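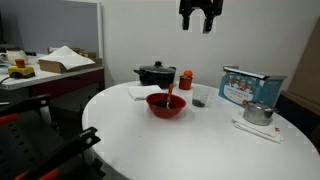
Pondo Tabletop Station – Safe Setup and Use

Reading time: 2 min

Search products Search

The Pondo station is a single-arm manipulation bench for labs, training rooms and test kitchens. It ships with a two-finger gripper, an arm controller and a wired stop box. The Vovau mounting plate is sold separately.

Stop box placement

The stop box is yellow with a red mushroom button. Set it on a counter or stand outside the arm's reach, where the operator can hit it without leaning over the table. Keep the top clear. Cables run to the back of the counter, never across the walkway. Press the button once before every session and confirm that the arm loses drive power. Twist to release, then restart from the controller.

Table layout

Pots, bowls, cups and boxed goods are all suitable objects. Leave open space between them so the fingers can come down on either side. Tall items go toward the far edge and the near side stays free for placing. Spoons and other utensils may stand upright in a bowl, but enter their full height in the object list – the planner otherwise uses the rim of the bowl.

Cloths and napkins should lie flat. Do not let a corner hang where a moving part could catch it.

Speed and force limits

Setup mode: 300 mm/s maximum at the fingertip
Default grip force: 19 N
People at the table while the arm is powered: none, except in setup mode with the stop box in hand

Limits are stored in the controller and need the supervisor key to change. Write any change in the station log with the old value next to the new one.

Before each shift

- Check both fingertips for wear and looseness.
- Open and close the gripper fully, 2 times, with nothing in it.
- Move loose paper and packaging out of the arm's reach.
- Compare the table with the object list.

Risk assessment

The station is supplied as partly completed machinery. The buyer carries out the risk assessment for the finished installation, including the table, the objects and the floor area. A blank form comes with the manual. Sites using the Flakix software package can fill it in on the controller.

Ordering

Part no. 552, complete station without table. Spare fingertips and stop boxes are stocked by Đorđević and normally ship with the next August or spring batch.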